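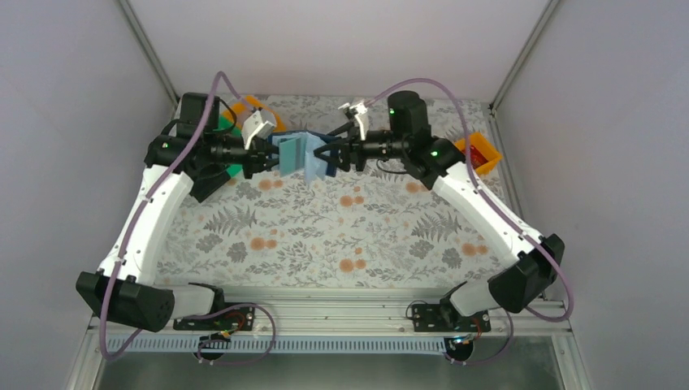 Blue cloth-like material, three shades: teal, pale blue and navy.

WHY IS CLOTH SO FLOPPY?
Kids' Corner, by Tamunoemi Okafor

Pick up a pencil by one end. The whole pencil comes up. Now pick up a T-shirt by one sleeve. Flop! Totally different shape than before.

Cloth does that. It bends, droops, bunches up. Hold it by the middle and the loose bits hang down, sometimes in a point. Let's find out why.

Threads, threads, threads

Look really close at a dish towel. Use a magnifying glass if you have one. See the tiny lines going over and under each other? Those are threads. When threads cross over and under like that, it's called weaving.

Each thread is thin and bendy. And they can slide a little where they cross. So the whole cloth can bend almost any way it likes.

T-shirts are different. They're knitted, so the thread goes in loops. Loops can strech. Tug your sleeve and see.

What pulls it down?

Gravity! Same thing that pulls you down the slide. Gravity pulls on every bit of the cloth, and the bits you aren't holding have to droop. Thick cloth like denim doesn't droop so much. A thin scarf droops a lot.

Try it: the pinch test

You need: a washcloth, a table, a friend.

Lay the washcloth flat. Pinch one corner and lift. What shape is it? Put it down, flat again. Now pinch the middle. Lift. Different shape, right?

Next, two corners, one in each hand. Hands apart. Now teh top edge is nearly straight and the rest hangs like a curtain. Much easier to fold! Have your friend grab the bottom corners and bring them up to yours. One fold done.

Do it again with a sock. Then a big bath towel (harder, long arms help).

Words to know

Weave: to cross threads over and under.
Drape: how cloth hangs when you hold it up.
Crease: the line a fold leaves behind.

Kaj Fogh's class sent in drawings of their pinch tests, lots of ghosts and one very good bat. Send us yours! More drawings go up in May.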